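Feb 26, 2019

# Battery saves and a dead coin cell

The Prilum cartridge I bought in November stopped keeping its save file last week. The game boots, plays normally, and writes a save. Power the handheld off for a few minutes and the file select screen comes back with three blank slots. The symptom points to the battery, and the meter agreed: 1.1 volts on a cell that should read 3.

Prilum is a dungeon crawler from a small publisher called Olmedo, and it keeps everything in battery-backed RAM. Inventory, map progress and the monster log all go when the cell does. My log stood at 139 entries out of 200. I had no backup, so those are gone.

The replacement is a tabbed CR1616. The tabs matter. A plain cell held down with tape will make contact for a while, then drop out when the cartridge is bumped. I removed the old one with the iron at a moderate setting, heating each tab until it lifted. Cleaning the pads took longer than the removal – the factory solder had gone dull and did not want to flow without fresh flux.
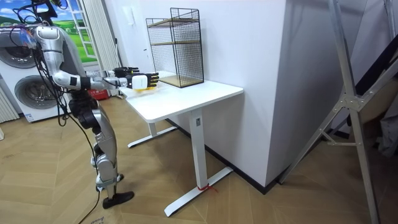 Check polarity before soldering the new cell. The board is marked with a plus sign, but on my revision it sits half under the battery and is easy to misread. I took the reading at the pads a second time with the new cell in place: 3.2 volts.

For backups I now use a Kovix cartridge reader. It connects over USB and dumps the save RAM in under 23 seconds. The software is plain and has one bad default: it names every dump after the cartridge header, so a second dump overwrites the first without asking. Turn on timestamps in the settings.

I tested the repair by saving at the Grodbridge inn, pulling the cartridge, and leaving it in a drawer for 4 days. The file was intact. I dumped it, restored it to the cartridge, and compared the two files. They matched.

Next is the second cartridge from the same seller, which still saves but reads 2.7 volts. I will dump that one first.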